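Home Tutorials Small Kitchen Play Corner About

How to set up a play kitchen on a plain table

Abenezer Tsegaye
Sep 13, 2020
Reading time: 3 minutes

Many parents ask me which toy stove they should buy. My answer is that you can begin with a table. In our flat in Drirnport we had no space for a big wooden kitchen, so I learned to make one every afternoon and put it away before dinner.

Choose the table first. Ours is 60 cm wide and the child can reach the far side without climbing. A white or very light top is good, as the pale toys still show well on it and you see at once when it needs wiping. Wipe it with a damp cloth and let it dry.

Next, put the large things down. The plate goes at the far side, near the middle, and the cup stands next to it. I like one big plate more than a set of small ones, because small plates travel under the sofa. Then take the colander and give it a corner close to the child.

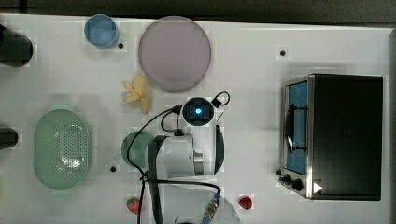 The food comes last. Start with one piece only, for example a toy banana, and leave it between the plate and the colander. A child of three or four will know what to do with it. It gets washed, it gets served, it goes back to be washed again. When the game becomes slow, bring a second food from the box.

Please leave open space on the table. My first setups were too full, and my daughter only pushed things from one side to the other. Now I keep 9 toys in the box and never put all of them out together.

For washing up, use warm water with a little dish soap. Look well into the holes of the colander — crumbs and old play dough like to stay there. Dry everything with a towel, also the inside of the cup, before it goes in the box.

I keep our box on the low shelf, with the plate at the bottom and the colander on top of it. The food sits inside the colander. In November I will write about simple toy food from felt, which you can sew in one evening.

Contact | © 2020 Skurwood | Back to top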